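Setting a Fall Table Out of Whatever You Have
Speaker notes, October evening talk

Slide 1. Hello and why I'm here

Thank you for coming out, and for leaving the front row till last as always! I'm Vilhjálmur Bisgaard. I've been laying out food on tables for longer than I've had a kitchen of my own, and I still get a little jumpy with happiness when someone hands me a bag of fruit and a clean cloth.

(Pause here. Check that the people at the back can hear.)

Tonight is about small round things. Grapes, plums, jujubes, little oranges, nuts, buns. They're cheap, they last a few days on the table, and they roll, so we'll talk about rolling too.

Slide 2. The notebook

I write my tables down. Nothing fancy, a line or two each: what cloth, what fruit, what went wrong. I went through the whole pile before tonight and there are 363 of them. Of those, 144 used a patterned cloth, which surprised me, because I'd have told you I was a plain linen man.

(Hold up the notebook. Pass it along the second row if they seem keen.)

The worst one in there is a pear pyramid for the Thoroddsen lunch. Eleven pears. It lasted until somebody reached for the salt. Tell the salt story only if we're on time.

Slide 3. Cloth first

Put the cloth down before you think about anything else. I used to choose the fruit and then hunt for something to go under it, and I'd end up ironing at midnight.

Plaid is wonderful for this. People worry that it's too busy, but the lines give your eye somewhere to rest, and a plum sitting across a line looks like it was put there on purpose. Blue plaid is my favorite with fall fruit. Orange on blue! You can do almost nothing else and it sings.

If yours slides, a damp dish towel underneath holds it. Iron the middle, forget the hem.

Slide 4. Something to hold things together

Trays, boards, shallow boxes, the lid of a cookie tin. I love a tray with a bright edge. It draws a line around the good stuff and lets the rest of the table be looser.

It doesn't have to be a serving tray. I have used a Druvo drawer insert and a Flarach seed tray, and both got compliments. If the fruit is going to be eaten, line it with clean paper first.

(Ask: who has a tray they never use? Wait for hands. There are always hands.)

Slide 5. Color, and where to put the dark ones

Dark fruit is heavy to look at. Two dark plums side by side make a hole in the table, so I pull them apart and put something bright between them or next to them. Small oranges are perfect. A jujube is even better, such a good red, and hardly anybody puts them out.

Yellow around the rim, orange and purple inside it, and a bit of plain brown to calm it all down: a small cork block does that job nicely. Then a few bits outside the tray, a bun and a nut and a green grape keeping company on the cloth. 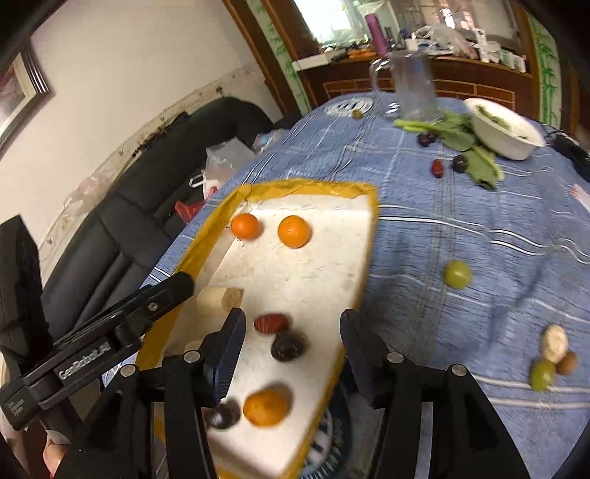
Slide 6. Leaves at the back

Leafy greens are the cheapest trick I know. Spread them low and wide, let them flop, and tuck something red in close by. Cherries if you can get them, jujubes if you can't.

A bowl on its side is lovely with greens around it. It looks generous, as if the food is on its way out to meet you. A clear glass jar behind it gives you some height without blocking anybody's view across the table.

My neighbor grows her greens behind the shed and trims the grass around them with an old Masport, so I rinse hers twice. Rinse yours too!

Slide 7. Rolling

Promised, so here we go. Grapes roll toward the person with the palest shirt. Turn each one until it settles on its flattest side. Nuts will sit still on a folded bit of cloth. Oranges stay put if you press them down gently and give them a quarter turn.

(Demo with the bag under the lectern. Catch the grape.)

Slide 8. Your turn

Bags are on the side tables, one for every two people. Take a cloth, take a tray, and start with the cloth. Ten minutes, then we all walk around and look at each other's. I'll write every one of them down, and if we get ten tables tonight the notebook goes to 373.

Questions while you work, please, just shout. Plum pits in the bucket by the door.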